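Prurel Practice Board: A Closer Look

Gallery

Products that promise to teach "hand skills" make me suspicious. Most of them are a light switch and a doorbell screwed to a plank, sold at a price that would buy you a toolbox. So when the Prurel board came up for review I expected to be bored by lunchtime. I wasn't, quite, but I still have questions, and the sales page at Sunudton answers very few of them.

The pitch goes like this. You get sliders, buttons, switches and plug-in leads on one board, and you work through a booklet of 60 short exercises, each supposed to take up to five minutes. Hurex, which distributes the thing, says it suits training rooms, workshops and "curious homes." I have met a lot of curious homes and few of them own banana plugs.

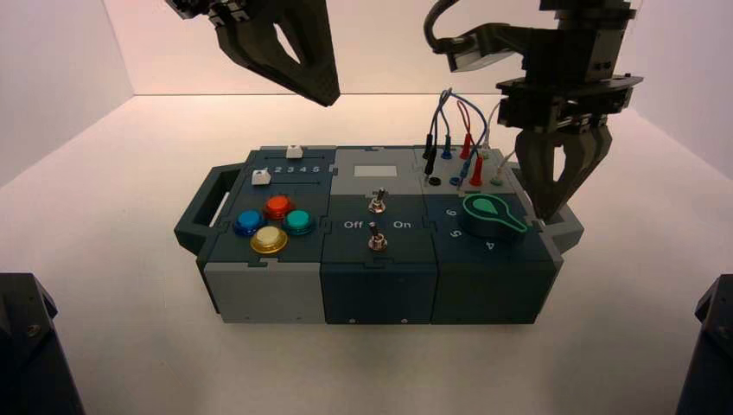
Words and picture selection: Sugeng Majimbun
Posted 2024-06-05 in Gallery, Tools and Trainers

Three modules side by side, with a molded handle at each end. The handles are the part I have no argument with. Anything that gets moved from table to table should have them, and plenty of boards that cost more don't.

The sliders have white knobs, and the lower track is numbered 1 to 5. That's fine for "move it to 3" and not much else. I would have liked finer marks for anyone past the first week of the booklet.

Four arcade-style push buttons sit in a diamond, in blue, red-orange, green and cream-yellow. Cheerful enough. Exercise 9 is a color-sequence game and it is the one people will go back to, whatever the booklet says about "progressive mastery."

The toggle switches are metal, with "Off" and "On" printed between them. Good, plain labeling – I wish the booklet were as clear.

On the right, a row of sockets and a bundle of test leads in black, blue, red and white. Leads are always the first thing to go missing from a shared kit, and I could find no price for spares.

Would I buy one? For a classroom, maybe, if the spares question gets a proper answer. For a home, no. The older Waweru trainer has fewer controls but a better booklet, and used ones come up fairly often.

Filed under: practice boards, switches, test leads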